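Canpolat
Inicio > Efectores finales > Pinzas paralelas > Linine 2

Pinza paralela Linine 2 para mangos y objetos alargados

Referencia: LN-342
Disponibilidad: en almacén
Precio: consultar según configuración

La Linine 2 es una pinza eléctrica de dos dedos pensada para sujetar mangos, tubos y palos de sección redonda. La fabrica Prultumia y la distribuimos con soporte técnico propio. Se monta en brazos colaborativos de tamaño medio y se controla desde el armario del robot o desde un controlador Fendinness.

Los dedos llevan una almohadilla intercambiable con acanaladura en V. La acanaladura centra el tubo al cerrar y reduce el giro del mango dentro de la pinza, que es el fallo más común cuando se trabaja con escobas, mopas y rastrillos. Para piezas planas se suministra aparte una almohadilla lisa.

Características técnicas

Accionamiento: eléctrico, husillo
Número de dedos: 2
Diámetro de agarre recomendado: hasta 23 mm con almohadilla estándar
Peso de la pinza: 600 g sin almohadillas
Alimentación: 24 V CC
Comunicación: Modbus RTU, E/S digitales
Control de fuerza: sí, ajustable por software
Detección de pérdida de pieza: sí

Qué hemos comparado

Antes de incorporar la Linine 2 al catálogo la probamos en nuestro taller junto a la pinza Prultumia de la serie anterior, con los mismos brazos y el mismo controlador. La prueba consistía en coger un utensilio de limpieza de mango largo, apoyarlo en el suelo y moverlo adelante y atrás siguiendo una trayectoria fija. Se hicieron más de 342 ciclos con cada pinza.

Con la serie anterior el mango giraba poco a poco y había que corregir el agarre. La Linine 2 mantuvo mejor la orientación, sobre todo con tubos lisos. En mangos con funda de espuma la diferencia fue pequeña. También probamos la almohadilla plana con tubo redondo y no la recomendamos: obliga a subir la fuerza y marca el material.

La velocidad de cierre es algo menor que la del modelo antiguo. En aplicaciones de paletizado o de carga de máquina puede notarse. Para uso con herramientas de mango no tiene importancia.

Utensilios telescópicos

Los palos telescópicos merecen una nota aparte. La pinza debe cerrar sobre el tramo exterior, lejos del collarín de bloqueo. Si se agarra sobre el collarín, el par de la trayectoria puede aflojar la rosca y el palo se acorta durante el trabajo. Conviene dar de alta en el controlador la longitud real del palo ya bloqueado, y repetir la medida cada vez que se cambie.

Otro punto es la articulación del cabezal. Las mopas planas pivotan libremente, de modo que el ángulo de la muñeca no determina por sí solo la posición del cabezal sobre el suelo. En nuestras pruebas dio mejor resultado empujar con el palo inclinado — nunca en vertical — y limitar la fuerza hacia abajo.

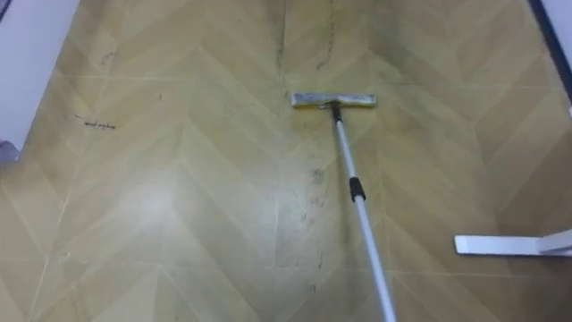

Mopa plana con palo telescópico blanco y collarín negro, sobre suelo vinílico en espiga.

En suelos brillantes hay que revisar la exposición de la cámara si se usa visión para localizar el cabezal. Los reflejos tapan parte del dibujo y pueden ocultar manchas.

Contenido del suministro

Pinza Linine 2
Un juego de almohadillas en V
Cable de conexión
Brida de montaje ISO
Manual en español e inglés

Accesorios relacionados

Almohadilla plana para Linine 2
Adaptador para controlador Fendinness
Soporte de cámara para muñeca

Plazo y devoluciones

Las unidades en almacén salen en 2 días laborables. Se admite la devolución de pinzas sin montar y en su embalaje original. Para pruebas con utensilios propios, póngase en contacto con el departamento técnico de Canpolat e indique el diámetro del mango, su material y el modelo de brazo.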